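Forum: Table and Kitchenware > Identification and Care
Thread: Brown edge on old plates, wear or made like this?

pranab_munshi
Hello to all. I am new here, please excuse my English, I try to be careful with it. My aunt has moved to a smaller flat in Poddale and she gave me a part of her dinner service. It was kept in newspaper since many years. Most of it is white with a coloured band, nothing special, but there are also some pieces with a thin brown line on the edge, and I cannot decide if this line was painted by the maker or if it is dirt which has gone into the bare clay. On the back there is a stamp, very pale. I can read "Gondonance" and under this a number, 2,947. Does somebody know this name? I would like to use the dishes every day and not keep them in a cupboard like she did.

saltglaze_hen
Welcome! Gondonance comes up here now and then. As far as I know it was a shop's name and not a pottery, they bought plain dishes in and had their own stamp put on. The number would be the pattern number. Can you feel the brown line with your fingernail?

pranab_munshi
Thank you for the quick answer. I tried with the nail just now. On most of the pieces I feel nothing at all, it is smooth from the face over to the back. On one small bowl it is a little rough in one place.

Teacosy
Then it's a painted line under the glaze, or a coloured glaze on the rim. Very common. Rough patch on the small bowl is a nibble, it will have been knocked against the tap. I have the same thing on half of mine.

dorrit_b
I don't agree that it must be painted. I have collected this sort of thing for a long time and on some white ware the glaze pulls thin at the edge in the firing and the body shows through brown. It is smooth too, you can't tell with a nail. What you want to look at is whether the line has the same width all the way. A painted one gets thicker where the brush started and where it finished.

Teacosy
Or the same width all the way if the painter was any good.

dorrit_b
On a cheap shop dish? They were paid by the dozen.

saltglaze_hen
Play nicely. Pranab, what did you wash them with?

pranab_munshi
Only warm water and the normal liquid, with a soft cloth. I was afraid of the brown line, so I did not rub there. In October I bought a paste from Cormier for my oven dishes and it says on the tube that it is good for china. Can I use it? The middle of the plates has grey marks from the knives.

dorrit_b
On the knife marks, yes, with a wet finger and very little. Those marks are metal from the knife sitting on the glaze, not scratches, most of the time. Keep it off the rim until you know what you have.

kettle_at_vurnside
I would keep it off the whole plate. I used a paste on my mother's set and the shine has never come back in the middle. You don't see it straight on, but tilt it to the window and it looks like breath on a mirror. That was not Cormier, it was another one, but a paste is a paste.

dorrit_b
A paste is not a paste. There is a big difference between a soft one and the gritty stuff for pans.

kettle_at_vurnside
I can only tell you what happened with mine.

Teacosy
Bicarb and a damp cloth. I have never ruined anything with it.

pranab_munshi
I have now tried the bicarbonate on the back of one plate, and afterwards on the front of the same plate. The lighter marks went, two long ones stayed. I think I will live with these two. Another question, if I may. My wife wants to put everything in the dishwasher. I say no. Who is right?

saltglaze_hen
You are. If there is any gold or any colour on top of the glaze it will go dull, and you won't notice until you put one next to a plate that stayed out.

Teacosy
Ours have been in the dishwasher for years, no gold on them. Low programme, and nothing touching. It's the touching that chips them. I would say your wife is right as long as you load it yourself.

dorrit_b
If the body is exposed at the rim, water can get in and the line will spread and go darker. That is why I keep asking about the line. Wash by hand until you are sure.

pranab_munshi
So two against one, and my wife says that the one is the only person here who has sense. For now we wash by hand, and she has told me who will be doing the washing.

What about storing? At my aunt's they stood in a pile of all sizes with newspaper, and some ink came on to the backs.

saltglaze_hen
Ink comes off with patience. Big ones at the bottom, same sizes together, a paper kitchen towel or a circle of felt in between. Don't pile the fluted ones high, the weight ends up on a few points. And never hang the cups from the handles if they are old.

kettle_at_vurnside
I use the thin foam sheets which come with parcels, cut in rounds with scissors. A packet of 100 was cheap at the market in Vurnside and I am still using it up.

Teacosy
Is it worth anything, by the way? Somebody always asks and you haven't.

dorrit_b
Single pieces of Gondonance go for very little. A full service is different. I saw one listed for 1,000 with tureens, and it sat there for months, so I would not call that the price. The one that did sell went for 119 and had pieces missing.

pranab_munshi
I do not want to sell, but it is good to know, thank you. My aunt will be pleased that it is not worth much, she always was afraid to break it.

I looked again at the brown line, as dorrit_b has told me, with a lamp from the side. It is thin everywhere, I do not find a place where a brush has begun. The small bowl I have put apart, it will be for keys.

dorrit_b
That still leaves both possibilities open, I'm sorry to say. Can you put up a picture of one with the edge showing? Side light is good.

pranab_munshi
I have chosen one of the round dishes with the line, because it is the one we would like to use the most, for fruit or for a cake when the family comes. My aunt always called the colour white, but next to our own plates it is more a pink or a lilac. The brown of the rim is dark and a little red, and it stays thin along the curve, so perhaps dorrit_b can judge from this if it is paint or the clay. The fine streaks go only round the outer part and the middle is smooth, so I would also like to know if such a border is more difficult to keep clean, and if a soft brush is allowed there.

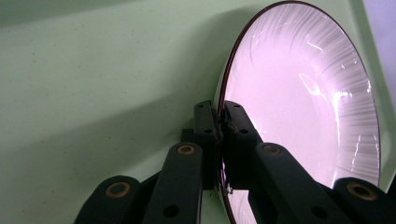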